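Speaker notes: Paper on the Door. Household information and how it gets lost
Jessie Hepburn, Closport, 12/05/2019

Slide 1. Title
Wait for the doors to close. Say name and the one-line version: this talk covers how households store short-lived information, and what the Bandley study measured. Questions at the end.

Slide 2. Scope
Short-lived information means anything with a use period under 12 weeks. Appointment slips, shopping items, phone messages, school forms. Exclude tax records and deeds. Exclude anything on a phone; the Kokkonen group covers that and their data is not compatible with ours.

Slide 3. The Bandley sample
100 households. Each kept a log for six weeks. Logs were paper, one line per item: date posted, place posted, date removed, reason removed. Mention that the log sheet was revised in April and that the first version had no column for "reason." Entries from the first version are left out of slides 7 and 8.

Slide 4. Where items go
Kitchen first, hallway second, desk third. Do not read the table aloud. Point to the kitchen row and say that within the kitchen, the refrigerator door takes the largest share. Counter piles come next. Corkboards are lower than people expect, even in homes that own one.

Slide 5. What shares the surface
Two kinds of item compete for the same area. Working items have an end date. Display items do not. Run the two pictures without talking over them, then go on.

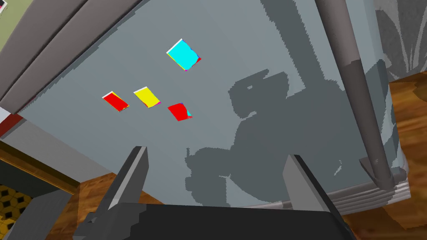
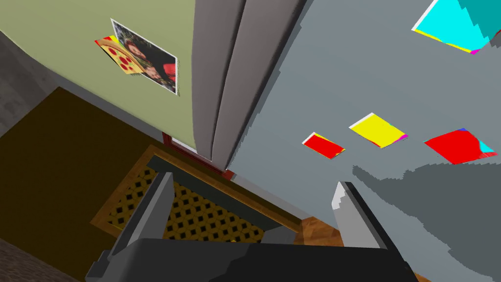 Slide 6. Turnover
Define turnover as items removed divided by items posted, per week. Stress that a low figure does not mean a household is disorganized. It can mean most of the posted items are display items. Split the two before comparing households. The first draft of the paper did not do this and the reviewers were right to object.

Slide 7. Reasons for removal
Four categories: used, expired, fell, unknown. "Fell" was added after the pilot. If asked, a fallen item that was put back counts as still posted, provided it went back the same day. "Unknown" is large. Say so plainly. People were asked to fill in the log every evening and many filled it in on weekends from memory.

Slide 8. Layering
Layering is one item placed over any part of another. The covered item stays up longer, and is used less often, than an uncovered item of the same type. The effect holds for working items only. We have no measure of use for display items and make no claim about them.

Slide 9. The Skondetti layout
Divide the surface into two zones, upper for display and lower for working. One holder per item. Clear the lower zone on a fixed day. Cost is close to nothing. Tested in six homes, which is too few to report a rate. Skip this slide if past the halfway mark.

Slide 10. Limits
Self-reported logs. One region. No households with shared kitchens. The full set has over 2000 entries, but they are not spread evenly; a few households account for a large part of them. The weighting is in the handout, page 6.

Slide 11. Questions
Likely first question: why not a wall calendar. Answer: calendars were logged as one item regardless of what was written on them, so the data cannot say. Second likely question is access to the log sheets. Blank copies are on the table by the door. Completed sheets are not being released.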